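機械が入った職場の片づけメモ(客室・配膳まわり)

宿のWistetardで客室係をしています。2月から片づけの一部に自動化が入り、「楽になりますよ」と説明を受けました。半分だけ信じています。減った仕事もあれば、名前を変えて戻ってきた仕事もあるからです。以下、手元を守るための覚え書き。

1. トレーは先に空にする
フォーク1本でも残っていると、つかむ側は迷います。人なら指で押さえて済むところです。食器は別に集めてからトレーを動かすこと。

2. 柄物の上では細い物から拾う
花柄のベッドカバーに細い木の棒が1本あるだけで、手順がひとつ増えます。白いトレーは誰でも見つけます。見落とすのは棒のほう。布のふくらみも手でならしておきます。

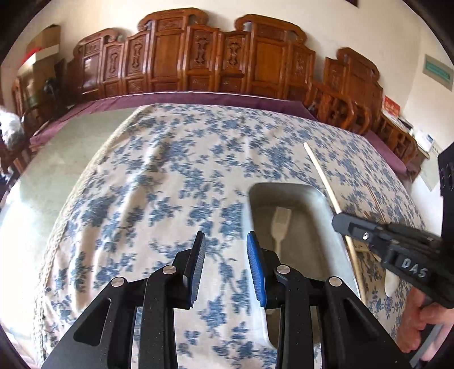

3. 指先のパッドは始業前に拭く
乾いた布で十分。洗剤を使うなら取扱書を見てから。油のついた手で触ると、あとで食器に移ります。

4. 「省けた時間」は自分でも記録する
うちでは片づけが1室5分短くなった、と報告されました。ところが準備と拭き取りは数に入っていません。同僚のCharito Macaraegさんと3日間つけてみたら、差し引き2分でした。紙とペンで足ります。

5. やり直しは誰の仕事か決めておく
落とした物を拾うのは結局人です。当番表に欄がないと、いつも近くにいる人がかぶります。うちはまだ欄がありません。来月の打ち合わせでもう一度言うつもりです。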